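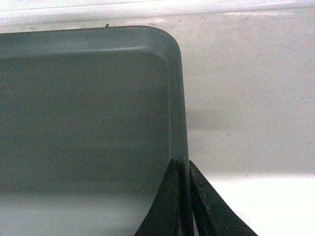 The Stusora Tray Station is a practice bench for school and college robotics clubs that have moved past driving and line following and want to start on handling. The first task in the workbook is to take hold of a plain tray by its side and lift it level. The fingers supplied with the kit taper to a point, so they can go either side of the tray wall while the wide part of the finger stays clear of the rounded corner. Most teams manage a grip on the first afternoon. Lifting the tray level takes a good deal longer, and that is what the rest of the unit is about.

The station was drawn up by Shivam Jaiswal for the club at Indell and has been sold as a kit since January. It is used with students from fourteen upwards. A supervising adult needs to be in the room whenever the arms are powered.

What the station is for

Teams use it for the handling round of the Hundus schools competition and for coursework projects in the year before. The tray task can be done with one arm or with two. Two is easier to get right and harder to set up, and we suggest starting with one so that students see the tray tip before they try to stop it tipping.

After the tray comes shelf work. The shelf bay is the same white slotted type used in shops, with a shelf for the tray and a lower one that can be stocked with bottled drinks. Snack packets go in the side section, on the hooks or on the shelf. Bottles standing under an upper shelf are a useful problem because the arm has to come in from the front, and the shade makes labels harder for a camera to read. Clubs buy their own stock. Mixed bottles with different labels are better than a single case of one drink. 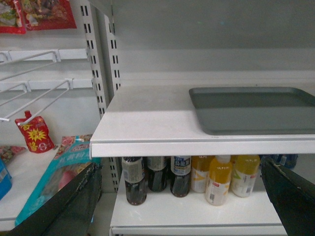

In the kit

Bench frame and back panel, white
Shelf bay with slotted uprights, shelves and hooks
Tray, grey-green, rounded corners
Two pairs of tapered fingers, black
Two pairs of block fingers, black
Finger screws and driver
Workbook, printed, and the same as a file
Log sheets, pad of 100

Arms, grippers and cameras are not included. The finger mounts are drilled for the Coppens club gripper. An adaptor plate for other parallel grippers can be ordered separately. Please send us the hole spacing with your order.

Setting up

Put the bench frame against a wall and level it before the arms go on. If the floor slopes, pack the feet, not the tray. Fix the arm bases one at each side so that the grippers meet over the middle of the bench, and check by hand with the power off that neither one can reach the back panel at full stretch.

Run the cables last. Leave enough slack for the wrist to turn all the way round, then tie the cable at the bracket and again at the base. Move each arm slowly through the whole task with the tray in place and watch where the slack goes. A cable that lies over the tray rim at the bottom of the movement will drag when the tray comes up.

For two-arm work the block fingers are the better choice. They have a flatter face and don't mark the rim as much. Start with both grippers open above the tray, one towards each end, and bring them down together.

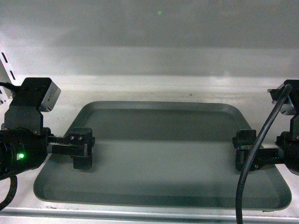

The commonest fault at this stage is one arm arriving before the other. Students tend to correct it by adding a pause to the faster arm, which works until somebody changes the speed. The workbook asks them to have each arm report when it is in position and to lift only when both have reported. Bendik Lunde, who runs the advanced group at Indell, has his teams write this on paper before they touch the code, and we have kept that page in.

Log sheets matter more than they look. The Indell club recorded 1,694 attempts over its first season, and the sheets showed that most dropped trays came after a finger change when the zero had not been reset. There is now a tick box for it.

Care

Wipe the tray and bench with a damp cloth. Crumbs and grit under the rim will throw the grip off. Scuffs on the fingers are normal wear and can be left alone, but replace any finger that has a chipped tip. Finger screws should be checked every 1,000 cycles or at the start of each term.

Take the bottles off the shelf before the bench is moved.

Ordering

Kits are made in batches and sent out flat. Assembly takes two people and one session. Spare fingers are sold in packs of 5 and spare trays singly. Schools can order on account.

The workbook was last revised in July 2021. Clubs with the earlier printing can have the new shelf chapter free of charge by writing to us with the number inside the front cover.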